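Home | Issues | Authors | Search

3.2 Layout of the Building Area
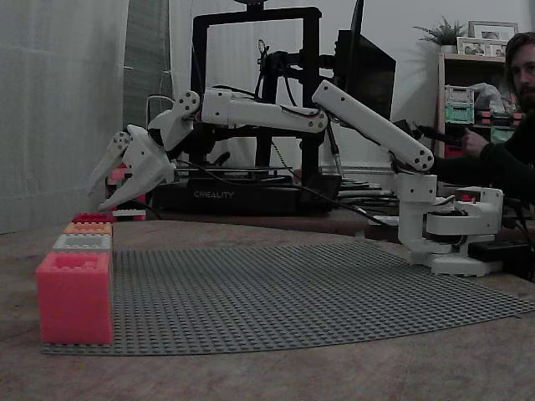

Each table was fitted with one large studded baseplate, leaving a strip of bare wood along the near side. Bricks of mixed sizes were used, and builders were told to begin close to the edge of the plate. Stepped stacks were scored separately from straight ones, following Joshi's Bastgate protocol.

Figure 2. Stepped stack of four bricks near the edge of a gray baseplate. The largest brick, coral-pink, is at the bottom; gray, orange and red follow.

Of the 179 stacks recorded in May, 82 were stepped. Plates that had begun to curl at the far edge were kept in use, and their condition was entered on the session sheet. Overhang was measured from stud center to stud center. Color was not treated as a variable in this section; see Section 4.1 for the sorting task.

Print this page | E-mail this article | 2 comments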